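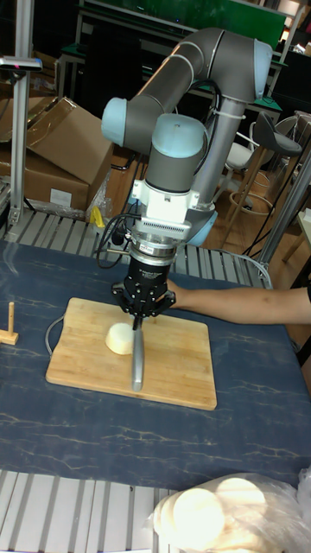

Photo: Tín Bùi / Clallard workshop. Free to reuse with credit.

# clovovent-open-day

Jun 13, 2025, by Tín Bùi

Data card for the recordings made at the Clallard open day. The task is cutting a round of dough on a board with a kitchen knife held by the arm. Visitors could watch from the side of the table and ask for a cut to be repeated. All recordings were made that day, with the same table layout from start to finish.

## What is in it

- 78 episodes, one folder each
- up to 600 frames per episode
- joint positions, gripper state and a plain text note for each episode
- two calibration files, one for the morning and one for the afternoon

The afternoon calibration was done again after the table was nudged during the lunch break. Use the right file for the right half of the day. Episode folders carry an "a" or a "p" at the end of the name.

## Setup

One arm over a table, a white adapter and a silver flange at the wrist, and a black gripper with several fingers. The knife is held by the handle and the board lies on a dark blue cloth with a pale marbled pattern. The cloth can shift a little under the board, so do not assume the board is in the same spot in every episode.

A person works beside the table. Their hand or arm comes into view in many of the episodes, sometimes close to the gripper. We have left these frames in. If you need clean frames only, filter on the `hand_in_view` field.

## How a run goes

The dough goes on the board and the knife is lined up. The arm lowers the blade, cuts and lifts away, then waits for the operator.

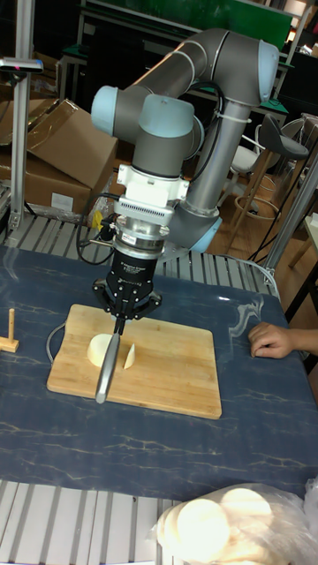 Thin slices are the harder case. The blade tends to push a thin piece over as it comes down, and the next cut then starts from a slightly different edge. The notes say "tilt" where this happened. We did not throw those runs away, and they are counted in the 78.

Speed was kept low all day at the request of Conceição, who hosted the event. Anyone comparing these runs with the October set should bear that in mind, as those were recorded at normal speed.

## Known problems

- Episode 200p has no note. Numbering starts at 140, following on from the October set.
- Gripper state lags the joint positions slightly in the morning files.
- The `dough_id` field was filled in by hand and has gaps.

## Comments

**hernan_k:** Is the knife pose stored relative to the flange or the board?

**Tín Bùi:** Flange. The board pose is in the calibration file.

**mossbank:** Was there on the day with my two kids. They wanted it to do bread next.

**r.oduya:** The morning calibration loads fine but the units are missing from the header. Millimetres?

**Tín Bùi:** Yes, millimetres. Will fix the header.

## Related

- clovovent-october: the earlier set, normal speed
- Hernero gripper notes
- Clallard open day: programme and directions
- Conceição workshop: list of past demonstrations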